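In Praise of the Empty Vase

I've had people over for dinner maybe nine times since spring, and every single time somebody looks at the vase on my table and asks if I forgot the flowers. I didn't! I like it with nothing in it.

Somewhere along the way we all agreed that a house has to be filled. Bowls need lemons, shelves need little stacks of books, walls need a print every couple of feet. I bought into this for years. When I moved to Contreras I brought five boxes marked "decor," and I couldn't have told you what was in three of them (candle holders, mostly, plus a brass pear I still can't explain). I unpacked the lot anyway, because bare surfaces made me feel like I hadn't finished moving in.

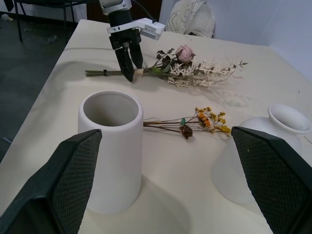

White vase on a cream cloth, no flowers in it.

Then last April I had the living room painted and everything went back into the boxes, and I just never got around to taking it out again. The room felt bigger. Dusting took me about 2 minutes. My mother thinks it looks like a dentist's office, and fine, maybe it does a little, but I sit in there more than I ever used to.

I'm not telling anyone to throw out their stuff. My sister has a windowsill crammed with frog figurines and it's my favorite spot in her house, because she loves every one of those frogs. What bugs me is the filler, the things we buy on a Saturday kind of impulse to stop a shelf from looking lonely. Let the shelf be lonely for a while. You can always put the pear back.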